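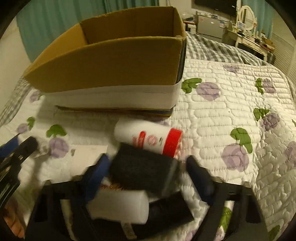
Open cardboard box and a white container on a quilted bedspread.

Plola Night Sky Brightness Archive
Data card and README, release 6

Summary

The Plola archive holds zenith sky brightness measurements made at the Carham field station of the Prosterholm Observatory. It is intended for astronomers planning observations at the site, for lighting engineers, and for researchers studying the growth of artificial light at night. This release replaces all earlier ones. Users of release 5 should read the section on corrections before combining old and new files.

Custodian: Prosterholm Observatory, Data Office
Scientific lead: Morfudd Dafis
Data preparation: Mabli Eynon, Wyn Bellis
Calibration: Evelien Van Loon
Release date: 14 August 2018

Contents of the release

nights/ One file for each night on which the instrument recorded at least one valid measurement.
calibration/ Laboratory response curves and the zero-point history.
weather/ Air temperature, relative humidity and wind speed from the station mast.
flags/ Quality flags, stored separately so that they can be revised without changing the measurements.
docs/ Technical notes, including the site description by Lleucu Pugh.

All data files are comma-separated text in UTF-8 encoding. Each begins with a header block in which every line starts with a semicolon. Missing values are left blank. Earlier releases used a numerical code for missing values, and software written for them will need to be changed.

Columns in the nightly files

time_utc: start of the measurement in Coordinated Universal Time
sky_mag: zenith sky brightness, in magnitudes per square arcsecond
sky_err: one standard deviation of the individual readings
sensor_temp: temperature of the detector housing, in degrees Celsius
sun_alt: altitude of the Sun, in degrees
moon_alt: altitude of the Moon, in degrees
moon_frac: illuminated fraction of the Moon's disk

The value of sun_alt is geometric and takes no account of refraction. Measurements made in twilight are kept in the files. Users who require full darkness should select on this column themselves.

Instrument and site

The Gough photometer is mounted on the flat roof of the Carham station and points to the zenith at all times. A measurement is taken every 90 seconds and is the mean of several short readings. The detector sits beneath a glass window that station staff clean on each routine visit. Dates of cleaning are given in calibration/window_log.csv.

The horizon at Carham is open to the south and west. Trees to the north do not enter the photometer's field of view. A road passes the lower gate, and headlights were found to affect a small number of readings before the roof screen was installed. Those readings carry flag H.

Quality flags

G: no known problem
C: cloud suspected from rapid changes in brightness
M: Moon above the horizon
H: vehicle headlights suspected
W: dew or frost suspected on the window
X: instrument fault; do not use

A measurement may carry more than one flag. Flag C is assigned by software and has been checked by eye on 61 nights. Thin, uniform cirrus often escapes detection, and the absence of flag C should not be taken as evidence of a clear sky. Flags M and G are never assigned together.

Calibration

The photometer was compared with the observatory's reference lamp before installation and is returned to the laboratory each January. Drift between visits is modeled as a straight line. The correction has already been applied to sky_mag; the uncorrected values can be recovered from the zero-point history. The uncertainty of the zero point is not included in sky_err and is listed separately in the calibration directory.

Corrections since release 5

The clock error reported by Wyn Bellis has been removed. It affected time_utc only.
Lunar altitudes have been recomputed with the correct station longitude.
Duplicate rows written after power failures have been deleted.
Flag W has been introduced. Affected measurements were previously marked G.

Known limitations

The record comes from a single direction and a single broad passband. It cannot separate natural airglow from artificial light, and it should not be used to infer the spectrum of nearby lamps. Winter coverage is less complete than summer coverage owing to interruptions in the power supply. Readings taken while the Milky Way crosses the zenith are brighter than the background and are not flagged.

Access and terms of use

The files may be used freely for research and teaching, provided that the archive and its release number are cited. Requests through the query service are limited to 4000 rows each. Users who need more should download the complete archive. Redistribution of modified files under the Plola name is not permitted.

Suggested citation: Dafis, M., Eynon, M., Van Loon, E., and Bellis, W., Plola Night Sky Brightness Archive, release 6, Prosterholm Observatory.

Reports of errors should be sent to the Data Office and should state the file name, the time of the measurement and the release number. Accepted corrections are listed in docs/errata.txt until the next release is issued.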